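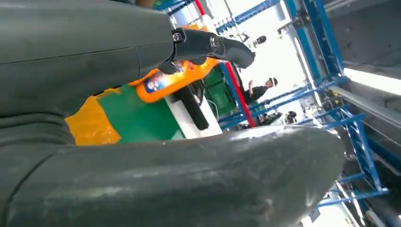

Harpreet Arsenault, Penner, October 2019

Figure 2. Dark grey gripper fingers at close range, with a black joint at the tip of the upper finger.

4. How the recipes speak to the child

4.1 Who is "you" in a children's cookbook?

In the previous section I described the eight books and how the 179 recipes were divided by meal. In the present section I look at the wording of the recipes. My interest is in a simple matter, which is the person to whom the text is speaking. A recipe for adults is nearly always written in the imperative (chop, stir, leave to rest), and the reader does not need to be named. In a recipe for children the situation is less clear. A child may be reading alone, or an adult may be reading aloud, or both may stand at the counter and look at the book in turns. The writer must decide which of these readers is meant, and very often the writer decides differently in different lines of the same recipe.

The clearest case of this is found in the Mostach books. The introduction to each dish is spoken by a child from the country concerned, who tells what is eaten at home and on which occasions. After this comes the list of ingredients, with no speaker at all. Then the steps begin in the imperative, and the child who was talking has disappeared. When the oven is needed, a third voice comes in: "Ask a grown-up to help you here." I call this the shift of address. It occurs in all eight books, but it is handled with very different care.

In the Plirkeck books the adult is given a separate line under the title, which names the steps where help is needed. The steps themselves can then speak to the child without interruption. I consider this the better solution for a reader of seven or eight years, although it has a weak point. The line under the title is small, and it is easily missed by a child who starts at the first step. The Honov books do the opposite and repeat the warning at each place. This is safer, but in the longer recipes the sentence becomes so frequent that it loses its force. In the recipe for filled dumplings it stands before the chopping, before the frying and again before the steaming, always in the same words.

4.2 Quantities

The second matter is the way of measuring. All the books were written for sale in more than one country, and so they give both grams and cups. For an adult the double quantity is only a small disturbance to the eye. For a child who is still learning to read numbers it can be a true obstacle, especially where the fraction is printed in small type – the half and the quarter look almost the same in the Honov books.

Some recipes avoid the problem by using household measures, for example a handful of parsley or a mug of rice. It is often said that such measures are not exact enough for beginners. I am not sure that this is correct. In soups, salads and stews, which make up the larger part of the material, a difference in the size of the hand does not spoil the dish. In baking it does, and the writers seem to know this well, as household measures are almost absent from the bread and cake recipes. More interesting to me is that the household measures appear mostly where the recipe is introduced as coming from a grandmother. The measure then does two kinds of work. It tells the child how much to use, and it also gives the flavour of a kitchen in which no scale was kept.

4.3 Names of dishes

The naming of dishes follows 2 patterns. In the first, the local name is printed as the title and an English explanation is given below it in smaller letters. In the second, the English comes first and the local name is placed in brackets, or it is left out completely. The Mostach books use the first pattern with few exceptions. They also give a guide to pronunciation, which is useful in principle, although the system of spelling is not explained anywhere and it is not the same from one volume to the next.

The Plirkeck books use the second pattern. Here one finds titles such as "Sunny Corn Cakes" and "Rainbow Rice", which say something about the colour of the food but nothing about the place where it is eaten. A child may cook such a dish with pleasure and never learn what it is called by the people who eat it every week. I do not want to judge this too hard. A title which can be read aloud without fear has its own value, and several teachers with whom I spoke in July told me that their pupils choose a recipe first by its title and only after that by the ingredients. Still, in a book whose stated purpose is to introduce the food of other countries, leaving out the name seems to me a real loss.

4.4 Substitutions

A related question is what the book does when an ingredient is hard to find. Most often the text offers a replacement directly in the list, for instance "cassava flour or plain flour". The two are then presented as equal. In a smaller group of recipes the replacement is put in a note at the foot of the page, together with a few words about the original ingredient and where it grows. The second way needs more space, but it keeps the difference visible.

There are also silent substitutions, where the original ingredient is not mentioned. These are difficult to study, as one must know the dish from another source in order to notice them. I have compared the recipes with cookbooks for adults wherever I could find one in a language I read. For a part of the material this was not possible, and I have left those recipes out of the discussion in section 5.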